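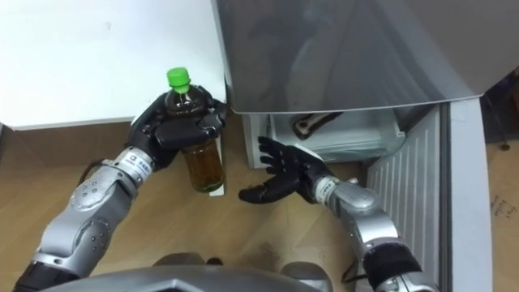
Bottle in the left hand, right hand open in front of the freezer drawer.

Bimanual fridge task: do I keep episodes where the bottle changes hands?

Posted in Data Collection, 10 January 2026

Horácio Rebelo

We are recording teleoperated demonstrations for a put-away task with a two-armed humanoid and five-fingered hands. The object is a capped plastic drink bottle and the target is the bottom drawer of a fridge-freezer. We have 320 episodes so far, recorded by 6 operators with the Stirero glove set.

The instruction sheet says "place the bottle in the drawer" and does not say which hand to use. Some operators do the whole thing with the left hand. Others bring the right hand in and pass the bottle over before placing it. Lengths vary a good deal as a result. A small policy trained on everything tends to stop with both hands near the bottle and neither closing properly. Should I drop the handover episodes, or label them and keep them? Head camera only, no wrist cameras.

Dindo Agbayani

Drop them. One task, one strategy. We had the same trouble at Fladport in July and it went away once the sheet named the hand.

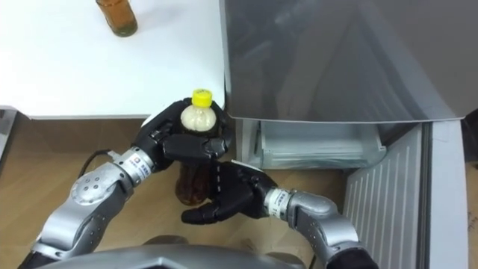

Narayanan Poduval
Data lead, Skidaritz

I would not drop them yet. With one hand near the neck of the bottle and the other round its lower body, a head camera sees a lot of black fingers and not much plastic. From a single still I could not say which hand is giving and which is receiving. Your policy has the same problem if it gets one image per step and no history. Stopping at that point is what I would expect.

In order of effort:

Check that finger positions are in the observation for both hands, as well as arm joints. Check the time offset between glove and camera too. Ours was out by 300 ms for a whole batch and the releases were useless.

Split each handover episode at first contact of the second hand and at release by the first. Label the segments and put the label in the instruction text ("pass to right hand", "place with right hand").

Give the policy a short history. We use 15 frames.

Then train one model on single-hand episodes and one on the labelled set, and compare them on the same start positions. If the labelled one is still worse, do as Dindo says. Keep the raw files either way.

Also log the cap colour. If green caps mostly go with one strategy and yellow with the other, the model may pick that up.

Usa Mahawong

Does anyone know if the D'Souza converter keeps segment labels? Mine come out blank.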